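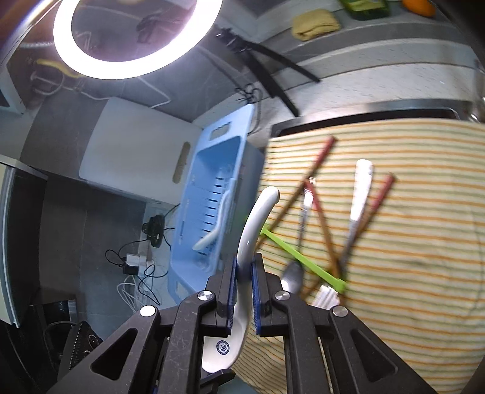

バックアップの実行中に共有フォルダーのファイルを開いていても、そのファイルは保存されますか。

保存されます。Skimumはジョブの開始時に対象ボリュームのスナップショットを作成し、その内容を読み取ります。開始後に加えられた変更は、次回のジョブで取り込まれます。スナップショットに対応しないボリュームでは、排他ロックされたファイルだけが保留リストに入り、ジョブの末尾で再試行されます。

カテゴリー:バックアップ/小規模オフィス向けソフトウェア
2022年4月22日 文:マール・グリムショー

Skimum バックアップサーバー(Lusteck)

Skimumは、小規模オフィスの共有フォルダーと個人用コンピューターを、社内に置いた保存先へ定期的に複製するためのソフトウェアです。サーバー本体、各端末に入れるエージェント、ブラウザーから操作する管理画面で構成されます。クラウドへの転送機能は標準では含まれず、必要な場合は別売のNastentモジュールを追加します。

動作の概要

初回のジョブでは対象をすべて読み取り、完全な複製を作成します。2回目以降はブロック単位で差分を検出し、変更のあったブロックだけを転送します。差分の判定には更新日時とサイズを使います。管理画面の「詳細」タブで「内容を照合する」を有効にすると、ハッシュ値による判定に切り替わります。この設定では読み取り量が増えるため、ジョブの所要時間が長くなります。

同じ内容のブロックは保存先に一つしか書き込まれません。重複の判定は端末をまたいで行われるので、同じOSイメージから展開した端末が並ぶ環境では保存容量の伸びが小さくなります。暗号化済みのファイル、圧縮済みの動画や写真では効果はほとんどありません。

ライセンスと上限

標準ライセンスでは、サーバー1台につきエージェントを6台まで登録できます。台数は登録時に数えられ、停止中のエージェントも含まれます。使わなくなった端末は「端末」画面で「登録解除」を選んでください。登録を解除しても、その端末の世代は保持期間が終わるまで保存先に残り、復元もできます。

拡張ライセンスの上限は78台です。標準から拡張への移行は、管理画面でライセンスキーを差し替えるだけで完了し、サーバーの再起動は不要です。拡張から標準へ戻す場合は、先に登録台数を標準の上限以下に減らす必要があります。上限を超えたままキーを差し替えると、すべてのジョブが一時停止の状態になります。

保存先の要件

保存先には内蔵ディスク、USB接続の外付けディスク、またはSMBで公開されたネットワーク共有を指定できます。空き容量は最低500 GBを必要とします。これを下回る保存先は登録画面で選択できません。登録後に空きが減った場合は警告が出ますが、ジョブは容量が尽きるまで継続します。

・ネットワーク共有を使う場合、書き込みと削除の両方の権限を持つ専用アカウントを用意してください。削除権限がないと世代の整理に失敗します。
・外付けディスクは常時接続を前提としています。交互に差し替えて運用する場合は「ローテーション」を有効にし、ディスクごとに別の名前を付けます。
・一つの保存先を複数のSkimumサーバーで共有することはできません。
・保存先のフォルダー構成を手動で変更しないでください。索引と一致しなくなり、整合性チェックでエラーになります。

世代の保持

保持の規則は、時間、日、週、月の各単位で個別に設定します。規則に合わなくなった世代は、ジョブ終了後の整理処理で削除されます。整理処理を別の時間帯に分けたい場合は「スケジュール」で「整理を独立して実行」を選択します。

「固定」の印を付けた世代は、保持の規則にかかわらず残ります。決算時の状態や、システム移行直前の状態を残しておく用途を想定した機能です。固定した世代が増えると保存先の空きが回復しなくなるので、不要になった印は外してください。

復元

復元はファイル単位、フォルダー単位、ボリューム単位の2段階の手順で行います。第1段階で世代を選び、第2段階で書き戻し先を指定します。既定の書き戻し先は元の場所ではなく、「Restored」という名前の新しいフォルダーです。元の場所を指定した場合は、同名ファイルの扱い(上書き、別名で保存、スキップ)を選ぶ画面が表示されます。

アクセス権は既定で復元されます。復元先のファイルシステムが元の権限を表現できない場合、該当する項目はログに記録され、ファイルは復元先フォルダーの権限を引き継ぎます。システム領域を含むボリューム全体の復元には、起動用メディアが必要です。メディアは管理画面の「ツール」から作成します。作成後にサーバーを更新したときは、メディアも作り直してください。

暗号化と鍵の管理

保存先の暗号化は、保存先を登録するときにだけ有効にできます。登録済みの保存先を後から暗号化する機能はなく、新しい保存先を作って複製する方法をとります。端末とサーバーの間の通信は、保存先の設定に関係なく常に暗号化されます。

復旧鍵は登録時に一度だけ表示されます。印刷するか、サーバーとは別の媒体に保存してください。パスフレーズと復旧鍵の両方を失った保存先は、Lusteckのサポートでも開くことができません。

通知とログ

ジョブの結果はメールまたはsyslogで通知できます。通知の条件は「すべて」「警告以上」「失敗のみ」から選びます。「失敗のみ」に設定すると、端末の電源が入っておらずジョブが始まらなかった場合は通知されません。この状態も把握したいときは「未実行を失敗として扱う」を併せて有効にしてください。

ログはテキスト形式で書き出せます。ファイル名を伏せて書き出すオプションがあり、サポートへ送付する際はこの形式で受け付けています。

旧版Lowtherからの移行

Lowtherで作成した保存先は、読み取り専用としてSkimumに登録できます。旧世代の閲覧と復元は可能ですが、追記はできません。Skimum用の新しい保存先を並行して用意し、Lowther側の保持期間が過ぎた時点で登録を外す手順を推奨します。スケジュールと除外リストは、Lowtherの設定ファイルを読み込むと引き継がれます。通知先とパスフレーズは引き継がれないため、再入力が必要です。

1月に公開した更新で、除外リストに含まれるワイルドカードの解釈が変わりました。先頭にスラッシュのないパターンは、すべての階層に適用されます。Lowtherから読み込んだリストは自動では書き換えられません。読み込み後に「除外の確認」を実行し、対象から外れるファイルの一覧を確かめてください。

既知の制限

・スリープ中の端末を起動する機能は、有線接続の端末でのみ使えます。
・シンボリックリンクはリンクとして保存され、リンク先の内容はたどりません。
・管理画面に同時にログインできる管理者は1人です。閲覧専用アカウントにはこの制限がありません。
・データベースの稼働中ファイルは、スナップショットからの復元後に修復処理が必要になることがあります。データベース側の書き出し機能で作成したファイルを、バックアップの対象に加えてください。

購入とサポート

ライセンスは買い切りで、サーバー単位で発行されます。販売店経由で購入した場合も、キーの再発行はLusteckの窓口で受け付けます。導入前の構成相談はパオラ・ハインズ、ライセンス移行の手続きはアナヘラ・カテネが担当しています。問い合わせの際は、管理画面の「情報」に表示されるサーバーIDを添えてください。

お問い合わせ | © Lusteck 無断転載を禁じます | ページの先頭へ戻る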